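2023-06-09
Minutes taken by Duangjai Thepsuriya
Filed under: Members' Notices > Minutes and Agendas

Brulley Neighborhood Association
Minutes of the June meeting, with report on the Flarilthorpe open day

Chair: Waraporn Prasertsri
Minutes: Duangjai Thepsuriya
Present: 18 members, as per the sign-in sheet

1. Opening and previous minutes

The chair opened the meeting and asked that phones be turned off. The minutes of the last meeting were read. One correction: the side gate on Hegazy Street is to be repaired, not replaced. With that change the minutes were approved.

2. Report on the open day at Flarilthorpe

W. Prasertsri reported on the visit to the Flarilthorpe robotics workshop. 37 people went from the association, including children. The group was split in two at the door and the halves traded places after the break.

The first half of the visit was a talk in the front room. The workshop staff explained that they work on arms for household jobs, mostly picking things up and putting them down in kitchens. Most of the practice is done in simulation on a computer before anything is tried on a real arm. The program they use for this is called Vurkham and was written at the workshop.

The second half was the demonstration. Staff ran the simulated kitchen on a large screen and showed the view from above the gripper, looking down past the two fingers. Members were told that the surfaces in the simulated room, such as the floor and counter, can be changed between runs so that the arm does not learn to depend on one particular room. The visitors were allowed to pick the next floor from a list. Parquet won on a show of hands.

After that, visitors took turns at the controls. Each person had one try at moving the gripper and closing the fingers. Several members said it was harder than they expected to judge height from the overhead view. The children did better than the adults at this. D. Thepsuriya asked that it be noted that she picked up the block on her first try.

Questions from members at the workshop, with the answers given:

Can the arm be bought for home use? No. There are no plans to sell it at this time.

Does it run on its own or does a person steer it? Both. On the open day a person was steering.

How many practice runs are kept? The staff member had the number on a sheet: 3833 for the kitchen so far. Failed runs are kept too.

What happens if it drops something in the simulation? The run is marked as failed and the room is reset.

Would it be able to help a person who cannot bend down? This is one of the uses they have in mind. They would not give a date.

Comments after the report: one member felt the talk was too long and the part at the controls too short. Another said the front room was hard to hear in and asked if a microphone could be used next time. The chair will pass both points on. Members who went were otherwise pleased and would go again.

ACTION: W. Prasertsri to write to Flarilthorpe with thanks and the two comments.
ACTION: D. Thepsuriya to ask if a second visit is possible for members who were on the waiting list.

3. Cost of the visit

Entry was free. The only cost was the minibus parking, $62, paid from the outings fund. The receipt was passed around. Approved with no objections.

It was asked if people who drove themselves could claim parking too. After some discussion it was agreed that they could not, as this had not been offered ahead of time. For future outings the notice should say clearly what will be covered.

4. Side gate

The hinge has been ordered. Until it arrives the gate should be lifted slightly when closing. A note has been taped to the post but the rain got to it, and a new one will go up in a plastic sleeve.

ACTION: D. Thepsuriya to print the note.

5. Meeting room

The room is booked for the rest of the year at the same rate. Members are reminded to stack the chairs against the back wall and leave the fire door clear. The coffee urn has been descaled and is back in use.

6. Other business

A blue child's raincoat was left on the minibus. It is in the office and can be picked up during normal hours.

One member suggested the bakery in Brulley for the next outing. There was interest. To go on the next agenda.

There being no further business, the chair closed the meeting.

Attachment to item 2 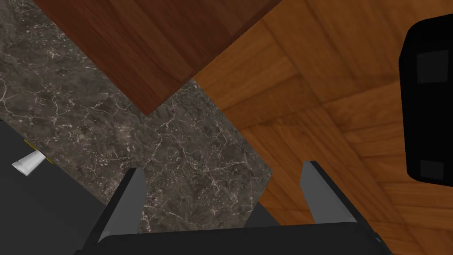 Demonstration at Flarilthorpe: simulated kitchen viewed from above, gripper open.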